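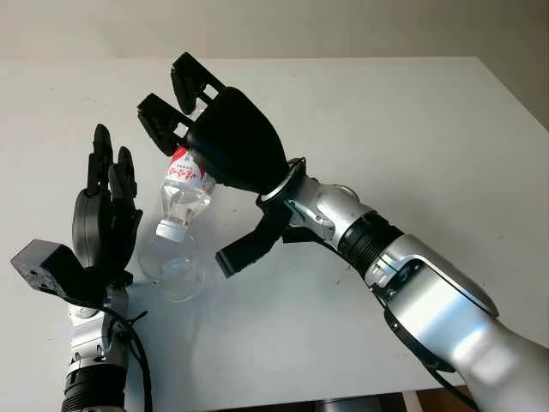
White tabletop, grey wall, arm at right.

Arne Kuhlmann wrote:
> I still say Gidon is the narrator of Akatport. He opens the book and
> has the first 36 pages to himself.

He does, but he is gone by chapter 7 and the telling carries on without him. I take it as a frame story where the frame is never closed. Gunther Strobel said much the same in February.
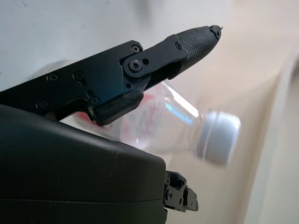
The harder question is who speaks after that. Kröger is the usual answer, but he can't know what was said at Mikwood. The prose changes too -- shorter sentences, hardly any names. Texture is the word I'd use, and I mean it as plainly as the grid of small raised squares on the pad at that fingertip: a pattern you can check line by line. Try page 50 against page 5.

If the voice were Kröger's, I'd expect his habit of correcting himself to show up somewhere. I can't find it. Does the second edition change any of this?

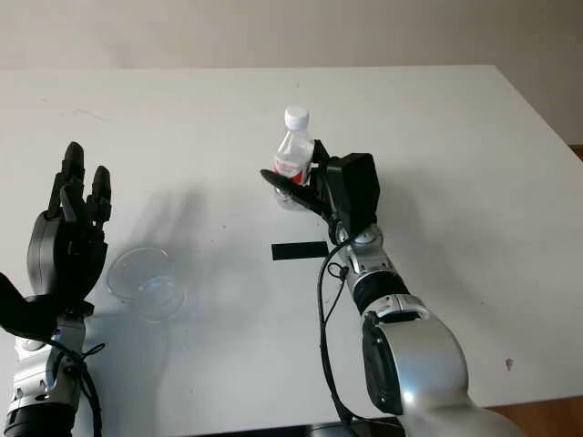
The table again, with brown floor past the corner.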